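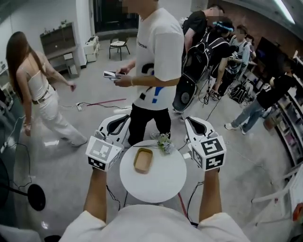

Murkberg hand-held grippers, the pair: a review after a winter at the workshop

I've been promising Eluned Lewis I would write these up since December, and she has stopped asking, so I had better get on with it. We bought the Murkberg pair for the arm project at Wirport, our shared workshop. The idea was to teach our two second-hand arms to tidy small things into trays by doing the job ourselves first, a great many times, and letting the software learn from the recordings. I'm a retired bookbinder and not an engineer at all, so please read what follows as the opinion of somebody who has mostly just used the things.

What you get

Two grippers, one for each hand, with their cables and a printed booklet. The bodies are white and boxy, with the square black-and-white markers already on them, and the curved white fingers have black pads on the inside for gripping. I was glad about the markers. On the set Donnie Strachan made from a free pattern we had to print our own and stick them on, and mine were never quite straight (Donnie was very kind about it, but he did redo them). The Murkberg ones come straight, and after all these months no corner has lifted.

The booklet is thin. It tells you how to plug everything in and then rather leaves you to it, and there is one page about storage that seems to belong to another product altogether. Ratree Pongsiri found a longer version on the maker's site and printed it out for the workshop shelf, and I would do the same on day one.

Setting up

I'd set aside a whole afternoon and we were recording by teatime! The calibration asks you to hold both grippers up in front of you and turn them slowly, which feels a bit like conducting a very small band. It failed for me twice and then went through on the third go, when I slowed down. We do it at the start of every session now and it takes as long as the kettle.

For the work itself we like a small round table with hardly anything on it. A tray in the middle and a sprig of flowers towards the back makes a lovely task, harder than it sounds. Stems are thin and want to roll, and if you close the fingers as you would on a block of wood you crush the petals. I got through a fair number of sprigs from my own garden learning that, and then moved on to some artificial ones from the market, which I can recommend to anyone with a garden they are fond of.

How they are to hold

Comfortable for the first half hour, I'd say, and after that you notice them. They are not heavy as such, but you spend a lot of time with your forearms raised, waiting for the software to say it's ready, and it does tell on the shoulders. Felista Mosoti, who is half my age and climbs at weekends, says she doesn't feel a thing. I do twenty minutes and sit down.

The squeeze is the best part. It is smooth all the way along, with no sudden bite at the end, and you can hold something quite soft just on the edge of slipping. Donnie's home-made pair had a spring in it that fought you, and I only understood how much it had been fighting me when it was gone.

The cables

Now I come to my one real grumble. The cables come off the grippers and hang down in front of you, and they find the edge of whatever table you are at. I have dragged a tray sideways with mine more often than I'd like to admit, and each time that is a recording to throw away. We've taken to clipping them to a sleeve with a bulldog clip, and that mostly cures it, but for the money I would have liked a clip in the box. Noeline Ashby bought some soft fabric loops from Rowlands that are neater than my bulldog clips, though they do come undone.

What the arms made of it

We now have 2,132 recordings that we're happy to keep, shared out among the four of us who do most of the sessions — Felista has done far more than her share. The arms run on Prurkamier, which took the files without any fuss once Ratree had sorted out the folder names. They are good with blocks and pegs. With stems they are still hesitant, and one of them has a way of hovering over the tray for ages before it lets go, which Eluned says it learned from me, and I'm afraid she is right.

Would I buy them again?

Yes, and I'd buy spare pads at the same time. Ours have begun to go shiny at the tips and grip less well on anything smooth, and the replacements took so long to arrive that we swapped left for right in the meantime to even out the wear. If you are handy and patient, a home-made pair will get you most of the way for much less, and Donnie will happily talk you through his. For a workshop where lots of different people pick them up I think the Murkberg pair is worth the extra. Four stars from me, and I'd make it five if they would do something about those cables.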